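Search the list archive Go Advanced

Last updated: April 1, 2025

From: Kelly Furtado
To: stollura-users
Subject: Re: [stollura-users] both arms fight each other on lid grasp

Quick answer, more tonight if I get the time.

> On the shoebox task we get a force spike as soon as the second
> gripper closes. Planner says both targets reached, no error.
> Lid ends up crooked. Stollura from the October branch, controller
> at 100 Hz. Is this planning or control??
> Esther Rotich

Control, I'm fairly sure. Planner is happy becuase each arm really is at its own target. Trouble is you have two stiff position loops on one piece of cardboard, both think they're right. We get the same thing with the red box.
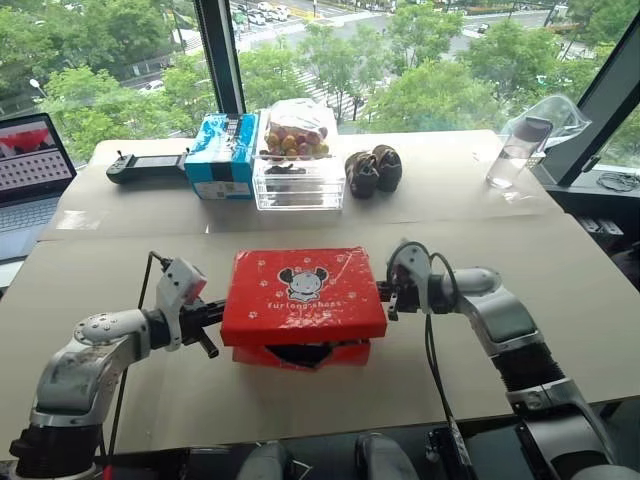

What to change – pick one arm as leader, leave it in position mode. Other one goes to impedance the moment contact is flagged. Not after the close command returns, that's too late. In the Tekonden config it's follower_mode, default is still position. Stiffness along the squeeze axis, try 150 N/m and go down from there. Leave the rest alone for now.

Also check your two arm clocks. Ours were 2 cycles apart and it looked exactly like a bad grasp. Kacper has a patch, ask him, I don't think it's merged.

Second thing, Esther, you asked off list about the shoe pick. Diferent problem. Segmentation gives one mask for shoe plus laces, so the grasp sampler happily proposes the laces. White upper against a pale box inside doesn't help either, edges wash out.
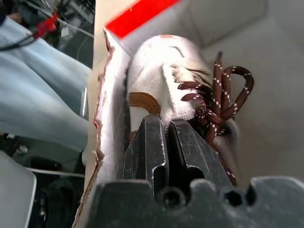 I drop any candidate where depth variance under the fingertips is too high, then keep the top 5 and replan only those. Gorkent scorer is fine for this, just don't feed it the raw mask. Wrist cam exposure has to be fixed before you start. Auto exposure + white shoe = garbage depth.

Thitima, can you send her your filter node? Mine has hardcoded paths everywhere.

Logs please if it still spikes – both arms, same bag file.

Kelly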